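Joints, Seams and Other Small Talk
Speaker notes, Vinell site walk evening, June

Slide 1. Title up. Wait for the chairs to stop scraping. Say hello, say I have been asked to speak for 39 minutes about paving, and let them check where the exits are.

Slide 2. Why we went out there at all. The Prenine people wanted an opinion on whether the plaza needs relaying. Everyone has an opinion on paving once they have tripped on it. Mine costs money.

Slide 3. Joints. Concrete moves. It will crack wherever it likes unless you give it a line to crack along, and sometimes it ignores the line. Do the cracker demo now. Bring 4 crackers, because I eat one while the laptop wakes up.

Slide 4. Sana's drawings against Thongdee's drawings. They disagree on slab size. PAUSE. They also disagree on which way is north. Don't linger, both offices have sent someone tonight.

Slide 5. Two pictures, leave them up a good while. Ask the room to find the cracks before I start pointing.
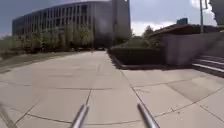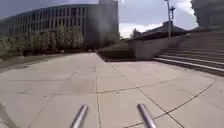
Large slabs, thin dark joints, and cracking that didn't wait for permission.

Slide 6. What I'd do. Map the cracks first — on paper, with a pencil, on foot. Come back after a winter and map them again. If nothing has grown, seal the joints and spend the rest on benches. Somebody will ask about granite. Granite is lovely. Look at the price on the handout, page 3, and then ask me again.

Slide 7. Trip edges. The test is a straightedge and a coin, and I have over 8 coins in my coat for anyone who wants a go outside. I would like them back.

Questions. If there are none, ask about the drains myself. Mention the handout is by the door. Unplug own adapter this time.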